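What a solicitor does

A solicitor is a person who has studied the law and is allowed to give advice about it. The law is the set of rules that everyone in a country has to follow. Some of the rules are short. Others fill hundreds of pages, and the words in them have exact meanings. A solicitor's job is to know which rule applies and to explain it to the person who has the problem. That person is called the client.

When do people need one?

Buying a house is a common reason. The house has to pass from the seller to the buyer in writing, and a solicitor checks that the seller owns it. Making a will is another. A will is a paper that says who should have a person's belongings after they die. People also go to a solicitor when they are in a disagreement they cannot settle, or when they have been hurt and think somebody else was at fault.

A made-up case

Azucena Ocampo works in a bakery in Riltham. A shelf falls and injures her hand. She has to stay at home and loses 656 pounds in wages. She goes to see a solicitor, Samah Benkirane.

First, the solicitor asks questions and writes down the answers. This record is called a statement. Next, she collects evidence. Evidence is anything that helps to show what happened: a photograph of the shelf, a letter from the hospital, a page from the accident book. Then she writes to the bakery and says what her client is asking for. The request is called a claim.

The bakery may agree to pay. If both sides accept the same amount, they sign an agreement and the matter ends. This is a settlement, and many claims finish this way. If they cannot agree, a judge may have to decide.

Experts

A solicitor knows about law but may know very little about bridges, engines or bones. When a claim depends on a subject like that, an expert is asked to write a report. The expert must give an honest opinion, even if it does not help the side that is paying. In a claim about medical treatment the expert is usually a doctor or a surgeon who works in the same field.
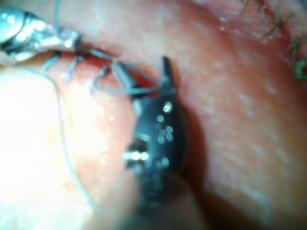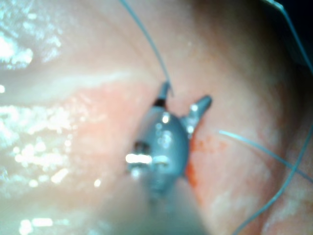
Surgical instruments close up, at the tissue.

The report goes to both sides. Each side may send written questions to the expert, who has to reply to them.

Who pays the solicitor?

Solicitors charge for their time. A simple letter might cost 133 pounds and a longer piece of work 600 pounds or more. The price should be explained to the client at the start. Some people belong to a trade union, a group that workers join and pay into, and the union may pay for legal help. Some claims are run on a "no win, no fee" basis. This means that the client does not pay the solicitor's fee if the claim fails, although there can be other costs.

Keeping secrets

What a client tells a solicitor is confidential. The solicitor must not repeat it to friends, neighbours or newspapers. There are a few exceptions, and these are set out in the rules that solicitors have to follow.

Words to remember

Client: the person a solicitor works for.
Evidence: anything that helps to show what happened.
Claim: a request for something the law says you should have.
Settlement: an agreement that ends a claim.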